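Rulach Two-Arm Stacking Bench
Club and classroom hire

Category: Robotics, secondary and college
Supplied by: Plotus
Page updated: Thu 23 July

The Rulach bench is a tabletop kit for clubs that have finished with wheeled robots and want to work on picking, placing and timing. Two arms share one table, each with its own gripper, and the students write the program that keeps them out of each other's way. It is the same bench used for the Dritadum stacking round, so teams can practise on what they will meet on the day. 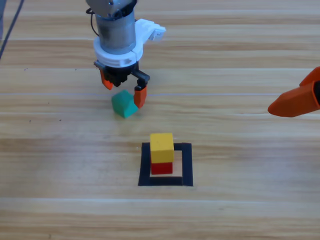 Scoring in the Dritadum round is simple enough for a first-year team to follow. The tower has to be built on the marked square, and a cube that falls off the stack may be picked up and tried again until time runs out. The square is plain black tape on the wooden top, so it can be lifted and laid again if a club wants a harder layout. A stack like the yellow cube on the red one, standing over the top strip of the tape, counts as touching the line and scores half. The green cube is placed last in the beginners' task. Judges look at the tower only after both arms have stopped.

What comes with the bench
Two arms with parallel grippers
Orange fingertips, fitted
Painted cubes in red, yellow and green
Wrist camera and mount
Black tape for the target
Printed task cards, beginner and open

Using the wrist camera

Most teams start with fixed positions and move on to the camera once they can stack reliably. The camera software is called Surdu. It saves up to 1000 stills per session, and 400 is plenty for a first colour-finding exercise. Blair Buchanan's notes for club leaders cover lighting, which matters more than students expect on a varnished top. 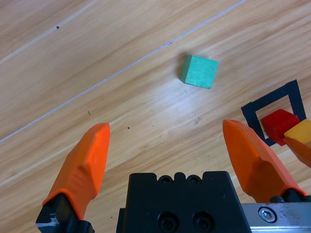

Wrist camera view, with the green cube beyond the fingertips.

Hire

Hire is by the half term. The next free slot is in February. Carriage is charged at £51 each way. Please allow around 2 hours for the first set-up, and have an adult present whenever the arms are powered.

Bookings: Marion Semple
Technical questions: Ismail Belhaj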